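I own too many clothes, and I'd like to blame my grandmother-in-law for the fact that I finally know it. Hermine Baumgartner is 88, lives in Kullurwood in the house she was married from, and has never once in her life bought a sweater without getting rid of a sweater first. When I told her I was writing about what we keep in our closets, she put down her coffee and asked me how many coats I had. I said a few. She waited. (It was seven.)

So in May I gave myself a dare: 50 pieces, shoes included, socks and underwear free. Everything else had to go in boxes in the garage until I either missed it or forgot it!

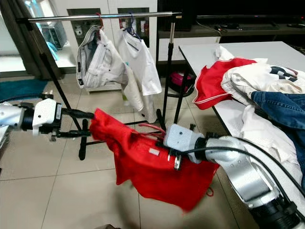
*A red garment with its small white tag showing.*

The reds went first, which surprised me. I have always thought of myself as a person who wears red, and I'd tell anyone who asked, but I laid it all out on the bed and there were things in there I'd bought for one wedding in Zürcher and a work party I left early. I kept a cardigan. I kept it for maybe two days and then boxed that too.

My friend Usman Bhutto runs the secondhand shop on Nellis, and he let me hang around behind the counter for an afternoon while people brought in their bags. He says everyone apologizes. They come through the door already saying sorry, sorry, it's mostly junk, and then they stand there telling him where each thing came from. One woman took a blouse back out of the pile three times. He keeps a ledger, an actual paper one, and last year he took in 3,664 pieces and sold 1,129 of them. I asked where the rest went and he pointed at the ceiling, meaning the upstairs, where I was not invited.
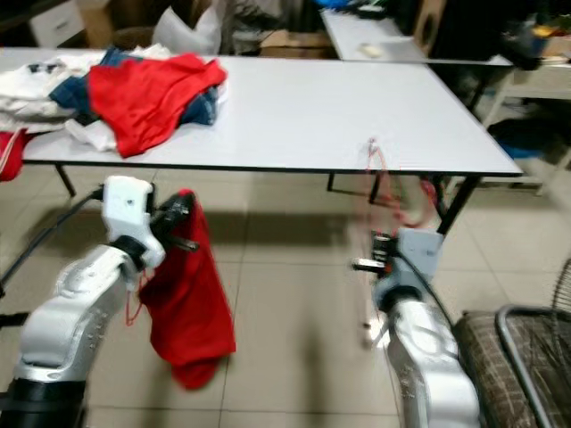 I went home from that and reopened two of the boxes, I'll admit it. There's a raincoat in there that Mathias Pfister left at our place after a camping trip, and he's been asking for it for years, and I have been swearing up and down that we never had it. He has it now. He was very nice about it, nicer than I'd have been.

What I can report from the other side is that mornings are quicker and laundry is worse. You wear the same four shirts, so you wash the same four shirts, and one of them is always in the machine when you want it. I've also gotten weirdly good at sewing on buttons. Hermine showed me how to wrap the thread underneath so the button stands up a little from the cloth, and then made me do it over because my knot was ugly.

She came by in the evening to inspect the closet. She slid the hangers along one at a time, all the way to the end, and asked about the coats. Two, I said. She wanted to know what the second one was for.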